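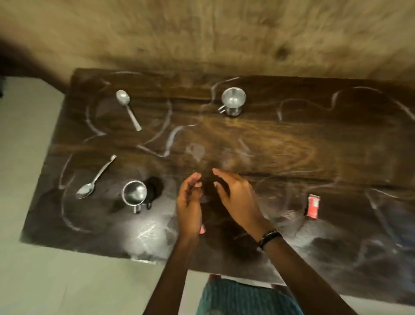
Renata Cáceres was still in her cleats when she called me back, and she apologized for that twice, as if I could see her feet over the phone. She had come straight from a doubleheader in the heat, she'd had one orange and half a granola bar all day, and she wanted to talk about scorebooks. So that is what we did, for the better part of an evening.

If you have played adult softball in our part of the county, you may already know her as the woman behind the backstop with the green clipboard. She has kept score for one team or another for 25 years, starting when her older sister's team needed somebody who could sit still. "I was a terrible second baseman," she told me, laughing. "I could not turn a double play to save my life. But I always knew what the count was, and after a while people started asking me instead of the umpire."

These days she also makes the books. The Puseo scorebook, which she designs at home and has printed in small batches, came out of years of grumbling about the ones she was buying. The boxes were too small, she says, and the diamonds were printed so dark that a pencil line got lost on top of them. "I would get to the fifth inning and I couldn't read my own writing. Was that a fielder's choice or a sacrifice? And then somebody's husband wants to know why she's batting .220, and I have to tell him with a straight face."

The first version was stapled, and it did not last. Pages came away in the wind, and one whole game against Ostholm ended up in a drainage ditch behind left field. (Grażyna Szewczyk, who was pitching that night and had the game of her life, still brings it up.) The second version had a spiral along the top, which was better for left-handers, and Renata is a left-hander, so she was very pleased with it until the right-handed scorers began to write to her. They wanted the spiral on the side – or at least they thought they did.

"I sent 7 of each to different leagues and asked them to be rude to me about it," she said. "And they were! Brenda Domínguez mailed hers back with notes in red pen on almost every page. I kept it. It's the most useful thing anybody has ever given me."

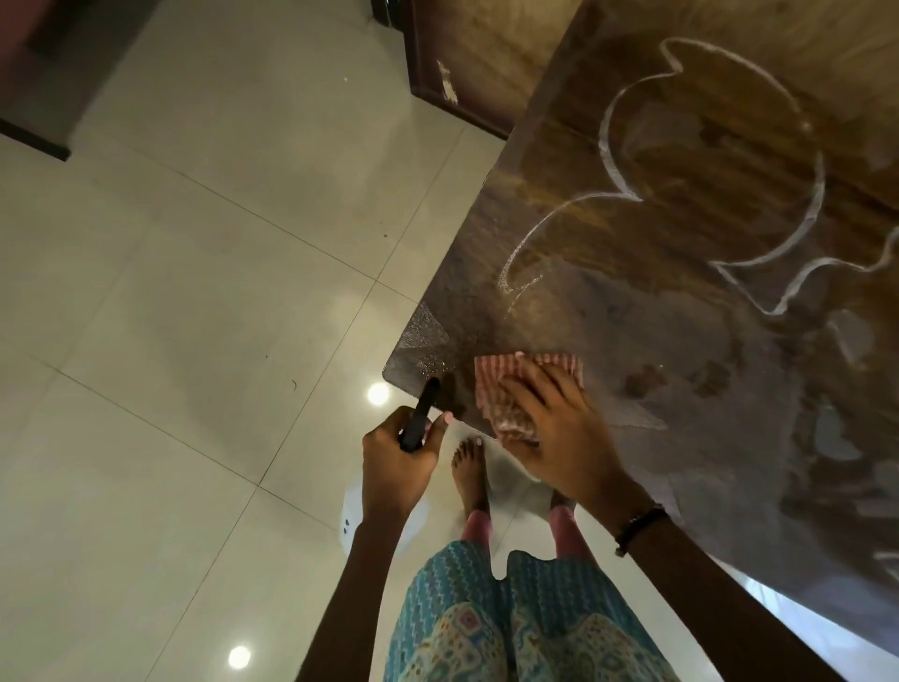
What came out of all that red pen was a wider page with pale gray diamonds, a fold-out flap for substitutions, and a column for pitch counts that runs down the outside edge where your thumb isn't. The paper is a little heavier too. Renata went back and forth with the printer on that for most of July, asking for a sheet that would take an eraser again and again without going fuzzy. Skarner, the shop she uses, finally sent her an envelope of samples, and she sat on her porch with a pencil and scribbled and rubbed out on every last one of them.

I asked whether she worries about the phone apps. Plenty of teams have gone over to them, and my own nephew's coach hasn't touched a pencil in years. She took the question kindly, though I suspect she gets it a lot.

"I like the apps fine," she said. "Yurani Londoño uses one for our Thunder Park games and she's fast, she's much faster than me. But she keeps a paper book going too, for when the battery quits. And when the season's over, what do people ask to see? They want the book. They want to find the page where they hit the triple, and they want to see where I pressed so hard the pencil broke."

She has 91 finished books on a shelf in her hallway, hers and a few that other scorers left to her. The oldest has a cover mended with athletic tape. Pilar Henríquez, who now coaches the girls' team at Yáñez Field, once borrowed it to settle an argument with her brother over a bunt, and she kept it for around 2 months. "She lost the argument," Renata said, "so she wasn't in any hurry to bring it back."

The shortened season has been hard on her, I think, more than she lets on. There were weeks with no games at all, and she spent some of them going through old innings and copying out the faded ones. She has been working on a smaller book for youth leagues as well, with six innings to a page and a short guide to the symbols printed inside the front cover. Her granddaughter has been trying it out on televised games and has her own mark for a dropped third strike, a sort of backward K with a tail on it. Renata is thinking of letting it stay in.

Before we hung up I asked what she would tell someone who has just been handed the pencil for the first time. She thought it over for a good long while, and I could hear her finally pulling off those cleats.

"Write the lineup in before you talk to anybody," she said. "Get the numbers on the shirts, because the names will change on you. And if you miss a play, ask the catcher. The catcher always knows – and she's right there."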